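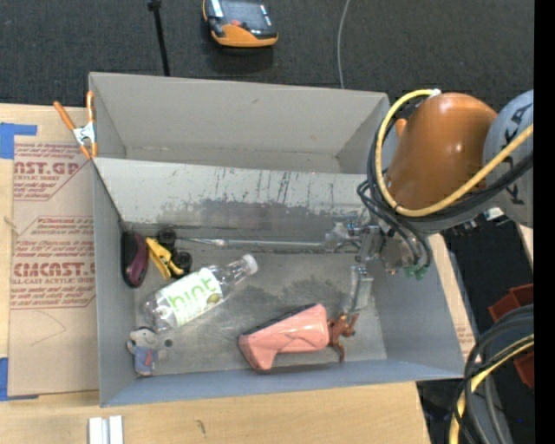

Remedios Enriquez

九月里我终于去了一趟科尔特比（Coltby），看那个念叨了大半年的铜版画展，顺便听了一场讲座，回来以后兴奋得睡不着，半夜爬起来翻自己以前刻坏的版子。先声明我是业余的，学铜版蚀刻满打满算没几年，下面写的东西有不准确的地方请懂行的朋友直接留言骂我，我很愿意改！

展览的主角是萨蒙特（Samonte）。中文网上几乎搜不到这个人，我最早是在一本旧画册的注脚里看见这个名字的，当时只印了一张火柴盒大小的图，黑乎乎的，是格雷克尔内斯（Grerkelness）的旧码头，涨潮，桩子之间的水用极细的横线排出来。就那么小一张图，我拿放大镜看了一晚上。后来一直想看原作，可是他的版画大部分锁在库房里，纸怕光，很少拿出来。所以听说科尔特比要办展，我当天就订了车票。

场地在一栋老粮仓里，楼下卖咖啡，楼上两间展厅，天花板很低，灯调得很暗。刚进去的时候我什么都看不清，站在门口眯了好一会儿，等眼睛适应了，墙上的画一张一张浮出来，那种感觉真好。版画就该这么看，人得凑近，鼻尖几乎贴着玻璃（保安看了我好几次，对不起）。

这次一共展出342件，里面有成品，也有大量的试印稿。说实话我去之前以为自己会直奔那几张大幅的港口，结果我在试印稿前面待的时间最长。同一块铜版，他会印出好几个不同的状态，每印一次就在版上再添一点、磨掉一点，然后再印。《低潮》那一组挂出了8个状态，从左到右排成一行，第一张几乎只有一条地平线和一个歪歪的船头，干净得像便条。到第三张突然来了乌云。第四张乌云又没了！你能看见纸上还残留着一点灰，那是铜版刮过以后没有完全磨平，油墨还是会挂在那些细小的毛刺上。往后乌云没有再回来，那块灰就一直留着，到最后一张它变成了远处的雨。

我在那里来回走了不知道多少遍。自己做过蚀刻的人大概能明白为什么这么激动。铜版这东西，加线容易，去线要命。要用刮刀把线条周围的铜一层层刮低，再用压光刀蘸着油一点点磨亮，磨上一下午手腕就废了，而且多半磨不干净。我自己碰到这种情况通常就是叹口气，换块新版从头来。他不换。他把没磨干净的地方留着，然后想办法用它。

讲座是下午三点，在楼下，椅子不够，好些人坐在楼梯上。主讲的老师专门研究版画用纸，一开口就说她今天不打算讲生平，“生平你们自己回去翻图录”，台下都笑了。她整场讲的都是材料：什么纸，什么墨，什么布擦的版。我简直觉得这场讲座是给我一个人开的！

挑几样记得最清楚的写下来。

先说擦版。蚀刻版上墨以后要把表面多余的油墨擦掉，只留凹线里的，这一步怎么擦，出来的画可以完全是两回事。擦得干净，线条利落，白的地方就是纸的白；擦得懒一点，版面上留一层薄薄的墨，印出来整张画就罩在雾里。萨蒙特的夜景几乎都是靠擦出来的。老师放了两张同一块版的印本对比，一张是傍晚，一张像是深夜，版子本身一根线都没有变。她说他晚年不肯把版子交给印刷工，一定要自己擦，为此跟出版商闹得很不愉快，有一版原定印70张，他印到40张就不干了，说手感不对，剩下的纸拿去画速写。那批速写这回也展了几张，画在顶好的版画纸背面，奢侈死了。

再说他的天空。我一直以为那些天空是飞尘腐蚀，就是撒松香粉、加热、再下酸的那一套，因为看着有颗粒。老师说早期几张确实是，后来他改用了一种更土的办法，在软蜡底上铺粗布，压过去，让布纹把蜡粘起来，再去腐蚀。所以你仔细看，那些云里其实有经纬线。我听完立刻冲上楼去看，真的有！就在《北堤》右上角，灯光斜着打过来的时候特别明显，一小片方格子，像补丁。我之前从它面前走过去了起码两趟，压根没注意。所以说听讲座和看展的顺序真的很讲究，下回我一定先听后看，再看第二遍。

还有纸。他用过一阵子从旧账本上拆下来的空白页，颜色偏暖，纤维长，吃墨特别好。有一张上面还透出背面的红色竖格，他就让那几条竖格立在海面上，跟桅杆混在一块儿。我看的时候以为是套色，还在心里感叹这套得也太淡了。

提问环节我举了手。我问的是一个特别实际的问题：他的版边为什么有的磨得很圆，有的又很利？（做过的人都知道，版边要锉成斜面，不然压印的时候会割破纸，还会割毛毡。）老师眼睛一亮，说终于有人问这个了，然后讲了好长一段。大意是他早年在格雷克尔内斯跟一个刻海图的师傅学手艺，海图的版边要求非常规矩，所以早年那批斜面漂亮极了，四个角都磨圆。搬走以后没人管他了，越来越随便，有几张的版边干脆没锉，纸上真的压出了裂口，他从背面拿纸条糊上，照样签名卖掉。全场大笑。我后来去看，其中一张的确能看见裂口，在左下角，细细的一道。

散场以后我厚着脸皮又去找老师聊了几句，问她现在做蚀刻用什么纸比较接近那种旧账本的效果。她推荐我试试Wostex的棉浆纸，暖白的那一种，说泡水的时间要比包装上写的长一些，印之前夹在吸水纸里压一夜。我回来就买了一包。

接下来说说我自己的实验，毕竟回来以后手痒得不行。

我选了一块刻坏的旧版，原来画的是院墙和一棵柿子树，树冠那一块腐蚀过了头，黑成一团，丢在抽屉里很久了。换成以前我绝对不会再碰它。这次我想，行吧，学学人家，刮！刮刀磨快，滴一点机油，从树冠外圈往里刮。铜屑卷起来细细的，亮晶晶的，很好看，就是会扎手。刮了两个晚上，又拿压光刀磨，磨到后来那一块凹下去一个浅坑，对着灯看像个勺子底。

第一次试印，凹下去的地方果然存墨，树冠没有了，变成一大团灰。我盯着它看了半天，觉得像烟。于是我在墙后面加了一截烟囱，用干刻针直接划的，没有再下酸。干刻的线旁边会翻起毛刺，印出来毛茸茸的，跟烟放在一起居然很合适！当然画面整个不对劲，墙的透视本来就歪，现在烟囱比墙还歪。可是我高兴坏了，这是我头一回在同一块版上走到第四个状态还没放弃。

布纹的办法我也试了。软蜡底我用的是自己调的，普通硬蜡底里加了点凡士林，天热的时候加得少些。第一块布用的是旧床单，太密，压出来什么都看不见，糊成一片。第二块用纱布，又太稀，格子大得像渔网。后来翻出一块包过点心的粗麻布，洗干净晾干，终于有了一点云的意思。压的时候千万别用太大的力，我压印机调得跟平时印画一样紧，结果布直接嵌进蜡里揭不下来，一揭带起一大片，下酸以后那里被咬成一个大秃斑。记下来，给跟我一样心急的人提个醒：压力放松一些，蜡底上好之后等它凉透，布铺平，上面再隔一张光面纸。

纸那边，老师说的确实有道理。按包装上的时间泡，印出来线条发虚，细线断断续续。泡久一点，再压一夜，第二天早上拿出来摸着凉凉的、软软的，表面没有水光，这时候印，连最细的那几根都吃进去了。我印了一张最满意的夹在窗边，每次路过都要看一眼。暖白的底色也好看，像下午的墙。

擦版我还差得远。我总想擦干净，大概是刚学的时候被教得太规矩，手一拿起纱布就往亮里擦。萨蒙特那层薄墨看着随意，真要留得均匀太难了，我擦出来不是一道一道的，就是中间亮四周黑，像透过钥匙孔看东西。有朋友建议最后一遍用手掌擦，掌根抹一点白垩粉，从版子外侧往里轻轻扫。我试了几次，能好一些，手是黑得没法见人了，去买菜的时候一直揣在兜里。

再啰嗦几句展览本身。图录做得不错，印得比我预想的深，夜景那几张细节有点闷，不过试印稿全部收进去了，而且是按状态顺序排的，翻起来像动画片。后面附的用纸表我反复看，哪一张印在什么纸上、有没有水印，都列着，对我这种人来说比正文还好看。价钱有点肉疼，我犹豫到关门前才下手，抱着它坐车回家，一路上舍不得拆塑封，拆了又舍不得合上。

想去的朋友，楼上第二间厅的灯比第一间更暗，老花的带上眼镜。可以借放大镜，在柜台问一声就给，我是快走的时候才知道的，气得又进去重看了一圈。《低潮》那一组请一定从右往左也走一遍，看着那场雨慢慢退回成一块没磨干净的灰，再退成乌云，再什么都没有，特别过瘾。咖啡一般，柠檬蛋糕好吃。

下一块版我已经裁好了，打算画河边的堤岸，大一点，天空占掉大半。麻布还剩一块，凡士林也够。酸得重新配，旧的颜色已经蓝得很深，咬得太慢。等印出第一张再来更新，要是又咬出秃斑，我就再想想它能像什么。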